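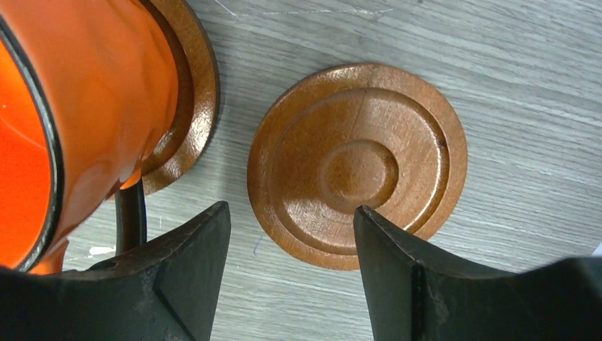

How to Read a Vacation Rental Listing Before You Send Anyone Money

I have rented a beach house nearly every April since my kids were small enough to be carried onto the sand, and I have been fooled by a listing in most of the ways a person can be. I have slept on a "queen sleeper" that was a love seat with ambitions. I have paid for an ocean view that required a chair. What follows is the routine I now go through, in order, before I pay a deposit. It takes an evening. Pour yourself something.

Step 1. Find the house on a map

Listings rarely give the street address until you book, but they give away plenty without meaning to. Open the satellite view of the town and look for the pool shape, the roof color, the odd little deck. If the house next door has a turquoise roof in one of the listing photos, you're nearly done.

Once you have it, measure the walk to the water along actual streets. "Steps to the beach" is true of every house on the continent if you're willing to take enough of them. When we rented in Cerkcombe the listing said "a short stroll," and I measured it afterward at 3,641 feet, one way, with a highway in the middle. My mother did that stroll exactly once and spent the rest of the week by the outdoor shower with a paperback.

Look at what else is nearby while you're there. A boat ramp means trucks at five in the morning. A big empty lot next door means it may not be empty by the time you arrive, so check the date on the satellite picture.

Step 2. Translate the adjectives

A short glossary, compiled at my own expense:

Cozy: you will hear each other chew.
Beachfront: should mean nothing between you and the sand. Ask anyway.
Beachside, beach area, beach close: inland.
Ocean view: from somewhere on the property, by someone tall.
Peaceful: the nearest grocery store is a drive.
Vibrant: there is a bar.
Charming original kitchen: two burners work.
Sleeps 10: has floors.

None of this means you shouldn't book. I've had lovely weeks in cozy, vibrant houses. You just want to know which one you're getting.

Step 3. Count the real beds

Ignore the "sleeps" number entirely. Get a pencil and write down each bedroom, what's in it, and whether it has a door. I mean the door part. A loft is not a bedroom if a nine-year-old can lean over the rail and report on what the adults are watching.

Then write names next to the beds. If you run out of beds before you run out of names, keep looking, or have a frank talk with your brother-in-law.

Do the same for bathrooms. A "half bath off the garage" counts as a half, and in a wet-towel household it counts as less than that.

Step 4. Read the reviews from the bottom up

The recent five-star ones will tell you the host was super responsive. Fine. Go to the three-star reviews and read those slowly. People who leave one star are often angry about the weather. People who leave three stars liked the place and have specific complaints, and those are the ones who will mention the water pressure.

Search the reviews for these words: smell, stairs, ants, noise, parking, Wi-Fi, smaller. If "smaller" shows up more than twice, go back and look at how the living room was photographed. A wide lens can turn a closet into a ballroom.

Read the owner's replies too. An owner who answers a complaint about a broken dryer with "we replaced the dryer on Monday" is someone you can do business with. An owner who answers with four paragraphs about the guest's character is going to keep your deposit.

Step 5. Add up what it costs

The nightly rate is a kind of opening joke. Click all the way through to the last screen before payment, for your exact dates, and write down the real total. You'll probably find a cleaning fee, a booking fee, local taxes, and possibly a linen fee, a pool heat fee, and a fee for the damage waiver.

The first time I booked in Clillesthorpe, the rent was $1,000 for the stay and the extras came to $1,019. I checked it on a calculator and then on a different calculator. We went, and the porch was wonderful. I still think about the $19.

Divide the total by the number of nights and then compare houses. A cheap rate with a huge cleaning fee can be a fair deal over a week and a terrible one over a weekend.

Step 6. Write to the owner

Send one message with all your questions in it, numbered. Numbered questions get answered. Questions buried in a friendly paragraph about how excited you are do not. Mine looks like this, and you're welcome to steal it:

Hello, we are two families looking at the first week of your open dates. Before we book, could you tell me:
1. How many steps are there from the parking spot to the front door?
2. Is there air conditioning in every bedroom?
3. Are sheets and towels included? Beach towels?
4. How many cars can park on the property?
5. Is any construction planned next door?
6. What is the refund policy if a storm closes the road?
7. Who do we call at night if something breaks?
Thanks very much.

The answer to number 7 matters most to me. I want a person with a phone who lives in the same time zone as the house. When the water heater quit on us at a place called Iglesias (the house had a name, painted on a board, as beach houses do), the local manager was Oriana Espinoza, who showed up in rubber boots at 9:40 at night and had it going before the dishes were dry. I have booked through her three times since, and I'd probably rent a tent from her.

If two days go by with no reply, take that as your answer. They are on their best behavior right now.

Step 7. Pay in a way you can undo

Use a credit card, through the site where you found the listing. If the owner suggests you save the fee by wiring the money directly, say no thank you. Maybe they're perfectly honest. You'd still be mailing a month's groceries to a stranger on the strength of a sunset photo.

Read the cancellation terms before you pay and copy the dates into your calendar with a reminder a week ahead of each one. "Flexible," "moderate," and "strict" mean different things on different sites, so go by the dates and ignore the labels.

Save a copy of the whole listing as well, all the photos and the amenities list. Listings change. I once arrived to find that the kayaks in our listing were no longer in our listing, or at the house.

Step 8. Walk through when you arrive

Before anyone opens a suitcase, go through every room with your phone and record it. Say the date out loud and feel ridiculous. Get the stains, the chipped tile, the wobbly railing. Run the taps, flush everything, start the stove. If something is wrong, message the owner within the hour, through the site, politely.

Then send the kids to the beach and put the milk away.

What to bring regardless of what the listing says

A sharp knife. Coffee filters in both shapes. Dish soap, since the bottle under the sink will have been watered down by every family before you. One extra roll of toilet paper per bathroom for the first night. A flat sheet to throw over the couch. A corkscrew, or the small Hikik folding one I keep in the glove compartment, which has outlasted two cars.

Posted February 23, 2019. If your favorite listing word isn't in the glossary, send it along with the translation and I'll add it. "Rustic" has already been claimed.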